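Workshop diary, Thursday, March

The session opened at 9:15 with Brayan Inga and myself in attendance. The purpose of the day was to continue the disassembly and sorting trials, in which the arm is to handle the parts of a desktop computer under supervision. The previous entry left two matters open: the closing force of the fingers and the approach path over the table. Both were taken up before any part was handled.

The closing force had been set too high in February, and one plastic latch was lost as a result. It was reduced this morning in three steps, with the controller limited to up to 43 percent of its range. Brayan entered the values and I recorded them in the Kermani binder, where they should remain until the next revision is approved by both of us.

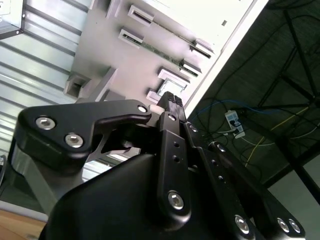

All screws on the finger linkages were then checked with the hand driver. One on the outer link accepted a quarter turn and was marked with paint. The Ladton driver set is missing its second-smallest bit, and a replacement has been requested for the shared drawer. Members who borrow from that drawer are again asked to sign the sheet.

The approach path took longer. The version saved under the name Ballis brings the gripper in at a slant, and we had disagreed for some weeks as to whether a straight descent would be safer. The slant was kept. It leaves more room beside the memory modules and the processor, and it requires no change to the tray.

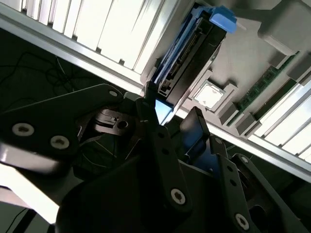 Work paused at 11:30 for the monthly reading of the electric meter. On resuming, the controller reported a lost connection and had to be restarted. The log for the morning stands at 744 lines, most of them routine position reports. I propose that we stop saving these at every step – the disk in the old Russtead machine is nearly full, and a limit of 1000 lines per session should be sufficient.

The afternoon was given to the drive units. These are awkward to hold: the boards and connectors must not carry any of the load, and the plastic frame offers few flat faces. Brayan favors a softer pad on the fingertips. I would prefer to correct the grip position first and change one thing at a time.
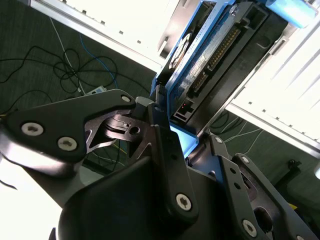

We agreed to test the grip position at the next session and to order pad material in the meantime, at a cost to be shared equally. The tower itself requires a firmer support on the table before any part is pulled from it with force. Brayan will cut two blocks at home.

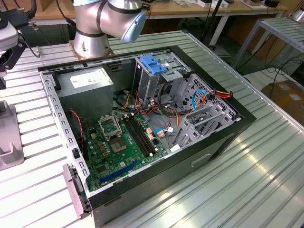 Computer tower on the work table, side panel removed, with the arm behind it.

The arm was parked and the power switched off at 4:40. Still to be done: label the cable ends, return the borrowed clamps, and copy the new force values to the card by the door.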